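October
Ladefoged Lighting, Technical Publications

Section 3. Fitting the shade to the Sandimska pendant

This section applies to the Sandimska pendant in all finishes. Owners of the Pisska table lamp should refer to the separate leaflet supplied with that product.

Before you begin

Switch off the supply at the consumer unit and check that the circuit is dead. Turning off the wall switch alone is not enough. If the lamp has been in use, allow it to cool fully before touching any part of it.

CAUTION: The ceiling fixing must be in place and tested as set out in Section 2. Do not hang the shade from the flex until this has been done.

Fitting

1. Clear a flat surface and lay down a clean cloth. Remove the shade from its box with both hands, holding it by the wall and not by the support frame.

2. Stand the shade upright and look down into it. Check that each arm of the frame is straight and firmly seated. Do not fit a shade with a loose or split arm – contact your supplier and quote part number 783.

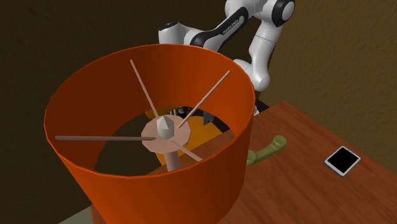 Fig. 2. Shade seen from above, with support frame, hub and finial.

3. Unscrew the finial by hand, turning it anticlockwise. Pliers will mark the surface and must not be used.

4. Bring the shade up to the lampholder and seat the hub on the carrier. A second person should support the shade during this step.

5. Replace the finial and tighten it until it is finger-tight. Overtightening may crack the hub, and damage of this kind is not covered by the guarantee.

6. Step back and check that the shade hangs level. If it does not, loosen the finial by a half turn, correct the position and tighten again.

7. Fit the lamp, restore the supply and test.

Note: Where the pendant is hung above a table, a gap of 700 mm between the table top and the lower edge of the shade is advised. The flex may be shortened only by a competent person, with the supply switched off.

Dimming

The Sandimska may be used with the Ukerix dimmer or with another trailing-edge dimmer of a suitable rating. The lamp itself must also be marked as dimmable. Flicker at low settings is usually a sign that the lamp and the dimmer are not matched – try a different lamp before returning the pendant.

Cleaning

Dust the shade inside and out with a soft, dry brush. Do not use water, polish or spray cleaners on any part of the frame. Check the finial each time the shade is cleaned and tighten it by hand if necessary.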